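Does adding wrist views to training help with grasping, or is a fixed overhead view enough?

Asked by Natalia Ayala

We have 45 demos and one fixed view. Worth redoing them?

Periklis Fragkou: Yes, do it! Ours went from 9 good grasps to 14 on the same test set.
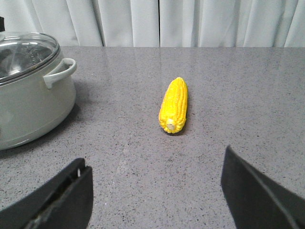
Grasp angle is where we gained most. With the corn's tip pointing away between the fingers, the policy gets its long axis directly. Love this method!

sakfan: depends

Comments (2)
Zornow713: Trying this in May!
tirk: how many epochs?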